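Tabletops for the shared workroom, project report, group 8
Ladby House, second term

Members: Nosipho Hendricks, Kuo-hua Tsai, Rahel Bühler. Supervisor Vlastimil Polák.

1. What we set out to do

Find out which surface finish suits the tables in the shared workroom. The old tops were stained, sticky in places, one had a burn the shape of an iron. Budget small. Zdeňka Kadlec from the office said we could have 532 pounds for materials and not a penny more, so no new tables, only new care for tables.

Started in February, later than planned. Rahel had exams, the sandpaper order went to the wrong building.

2. Background (short)

Wood moves. It takes up damp from the air and gives it back, and the finish slows this down but doesn't stop it. Hard varnish sits on top and protects well until it chips, then water gets under the chip and you have a grey ring. Oil goes in, looks nicer, needs doing again. Wax on its own is weak against hot cups. We knew most of this from the first year course, the rest from Nosipho's uncle who fits kitchens.

Pale wood is harder to keep than dark. Shows tea, shows ink, shows everything. But people like it, in our questionnaire 23 out of 40 said they would pick a light table over a dark one, mostly for reading and drawing. Reason given most often: "easier on the eyes".

3. What we did

Cut offcuts into test squares and finished them four ways: bare, Dreltlow hard oil, Jelínek satin varnish, plain wax. Then tea, ink, washing-up liquid, cooking oil. Left the spills overnight, wiped in the morning with a damp cloth, always the same person wiping (Kuo-hua) so the pressure stayed the same. More or less the same anyway.

Scratches with a key and with the corner of a metal ruler. Light checked at the window and again under the ceiling lamp, as sheen looks very different in the two. A satin top that looks flat at nine in the morning can be quite bright by two in the afternoon, bad if you are reading off it.

We also looked at grain. Long wavy grain hides small scratches that run along it and shows the ones that go accross. Straight tight grain is less forgiving. This was not in the plan but it came up so often in our notes that we gave it a column.

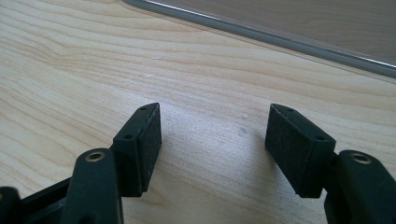 How should a pale wooden tabletop be wiped down day to day?

With a soft cloth, slightly damp, moved along the grain, then a dry cloth straight after. No scouring pads and no spray cleaner left to sit on the surface.

4. Results

Bare: worst, as expected. Tea and ink both stayed. Cooking oil left a dark patch we could not get out even with sanding.

Wax: fine with cold spills, poor with the hot mug. White bloom, came back twice after buffing.

Hard oil: tea wiped off, ink left a faint shadow. Scratches visible but rubbed back easily with a fine pad and a bit more oil. Best feel under the hand, all three of us agreed on that.

Satin varnish: nothing got in at all. Key scratch went white and stayed white. To mend it you have to sand the whole top, not just the spot.

So two winners depending on what you want. Varnish for people who never do upkeep. Oil for people who will.

5. What went wrong

Second coat of oil put on too early on two squares, stayed tacky for days. Had to be redone. We mixed up the labels on the wax squares and only noticed because Rahel had written the date on the back of one in pencil. The ink was not the same brand all the way through, we ran out.

No long test. A term is too short to say how any of these look after a year of elbows and laptops.

6. Recommendation

Hard oil on the tables by the window, where people draw and sit for hours. Satin varnish on the two by the sink. Zoltside sell both in the bigger tin and it works out cheaper, Nosipho has the quote. Coasters next to the kettle. A refresh of the oil at the start of each term, one afternoon, windows open, tables free again next day.

Used oily rags must be laid flat outside to dry, never balled up in the bin, they can catch fire by themselves. Vlastimil asked for this to go in the report and on the wall.

7. Still to do

Finish the table nearest the door. Return the borrowed sander. Type up the questionnaire comments, Kuo-hua has the sheets.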